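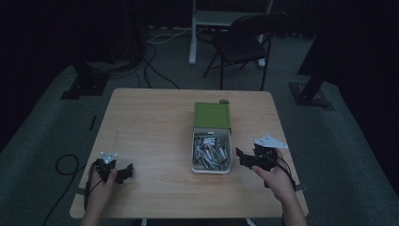
The box of little gray things

10/2/19

Every home has a box like this. Ours has a green lid, which gives it an air of organization it has done nothing to earn. Open it up and you get a white tray full of small gray and silver cylinders, some with reddish ends, all lying every which way like commuters after a hard stop.

I have moved apartments twice with this box. On the last move, out to Lurnham, I threw away a perfectly good lamp and a set of plates, and I kept the box. It rode in the front seat.

I bought the contents in May, several years ago, from an online surplus outfit called Zesgate. The listing said "assorted small parts, 700 pcs" and the price was 2 dollars, and I am the kind of person who sees a number like that and stops reading. I had a plan at the time. It involved a shelf. The shelf got built with something else entirely, and the parts went in the closet to wait for their moment.

Their moment was supposed to be this week. I cleared off the table (the pale wood one, the only nice surface I own), flipped back the lid and got ready to sort. The black folding chair stayed back by the standing desk, on the theory that sitting down would turn this into an evening. It turned into an evening anyway, and my knees would like it noted that the chair was right there.

My first idea was to sort by length. They are nearly all the same length. My second was to sort by color, and that gave me a pile of gray, a pile of slightly different gray, and a smaller pile with the reddish tips that I felt very good about. Then I put the red ones down on the wrong pile while reaching for my coffee.

I had picked up a stack of divided trays from Sachdeva, the hardware place by the bus depot, and they have 63 compartments each. I have no idea what sort of life calls for 63 categories of anything. I needed three, and one of those was "unsure."

So everything is back in the box. I did wipe down the table with Cleno, which smells like a lemon that has been through something, and the woodgrain looks terrific. I did not wipe the floor.

If anyone reading wants a great many small gray cylinders, leave a comment. I'll cover postage. The lid comes too, but I'm hanging on to the trays in case I ever have 63 of something.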